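June, bench notes, soil moisture logger

Swapped the resistive probe for the capacitive one from Lahtinen. Readings in dry potting mix sit higher than before but drift less. Pull-up left at 10k. Sampling every 500 ms is far too often for a plant pot, will change it later.
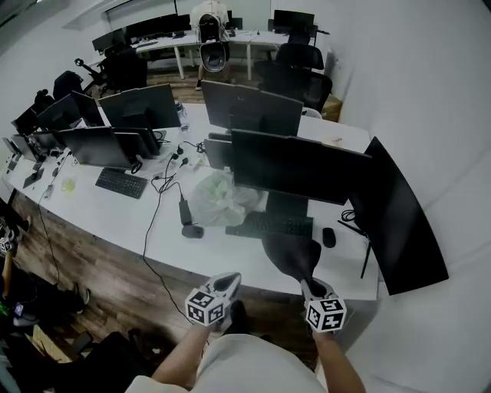 Power

Board browns out when the pump relay closes. Put the relay on its own supply with a common ground and ran 13 cycles, no resets. Lenni Halonen wants a flyback diode checked on the Skerwood board too. Still to do: pin 4 floats at boot, needs a pull-down. 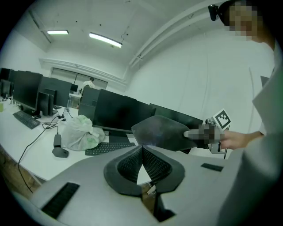
Gripper and desk, June.

Comments

Holholm: Which analog reference did you use? Mine jumps on USB power.

Lenni: Internal one. Try a small cap across the probe output.

Holholm: Did that, much steadier now, thanks.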